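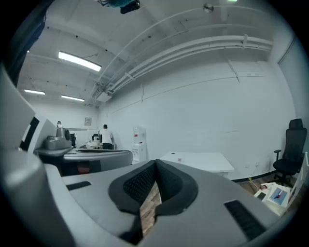

Asmaa Helmy wrote in after the November update to say that talcum powder quieted her upstairs hall for a week and then the squeak came back louder, and could the page please cover something that lasts. It now does. The powder method is still included near the end, but the screw and shim methods come first.

How to Fix a Squeaky Wood Floor

Last updated 24th March

A floor squeaks when two pieces rub together. It may be a board against its neighbor, a board against a nail, or the subfloor against the joist under it. The repair depends on which one you have, so spend some time finding out before you buy anything.

What you need

Pencil and masking tape
Stud finder
Drill with a small bit
Trim-head screws
Thin wood shims
Carpenter's glue
Wood filler in a matching color
180-grit sandpaper

Finding the squeak

Have one person walk slowly over the floor while another listens. If you can get under the floor from a basement or crawl space, put the listener there with a flashlight. Mark each noisy place with tape. Step on it again from a different direction, as the board that moves is often next to the one you first suspected.

Next, find the joists. In most houses they run across the direction of the boards. Run the stud finder along a board and put a pencil mark on the tape each time it signals. Thick flooring can confuse a cheap stud finder. If the readings jump around, measure from a joist you can see below, using a pipe or heating vent as a reference point on both levels.

Working from below

Use this method if you can reach the underside. Nothing shows on the finished floor afterward.

Look for a gap between the top of the joist and the subfloor while your helper shifts their weight. Put a little carpenter's glue on a shim and slide it into the gap by hand. Tap it lightly until it is snug, then stop. A shim driven in too hard lifts the floor and opens a new gap on either side.

If the gap runs a long way along the joist, a row of shims is a poor fix. Screw a length of 2x4 to the side of the joist instead, with its top edge held tight against the subfloor. Keep everyone off that part of the floor until the glue has set.

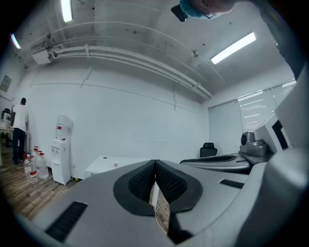 For a finish board that has come loose from the subfloor, drive a short screw up through the subfloor into the board. Measure the full thickness first and choose a screw that stops well below the surface. Wrap tape around the drill bit as a depth mark. Have your helper stand on the board so it is pressed down while you drive the screw.

Working from above

Drill a pilot hole through the board at your joist mark. Drive a trim-head screw until the head is just below the surface. Set two screws at slight opposing angles if one doesn't hold. Check for pipes and wires beforehand, especially near radiators and bathrooms.

Fill the hole, let the filler dry, and sand it lightly with the grain. Touch up with a little floor finish on a rag. On an old floor the patch may look too clean at first.

Do not screw through a floating floor. Those boards need to move with the seasons, and pinning one can cause buckling somewhere else. A floating floor that creaks usually has a dip under it or is too tight against a wall.

Powder

Where boards rub edge to edge, work powdered graphite or talc into the joint with a soft brush, lay a cloth over it, and walk back and forth. Wipe up the rest. Graphite leaves gray marks on pale wood, so use talc there. Expect to repeat it.

When to call someone

Get a carpenter to look if the floor bounces, slopes toward one spot, or feels soft underfoot. Have damp or crumbling wood checked before you put any screws into it. The same goes for a joist that has been cut or notched for plumbing.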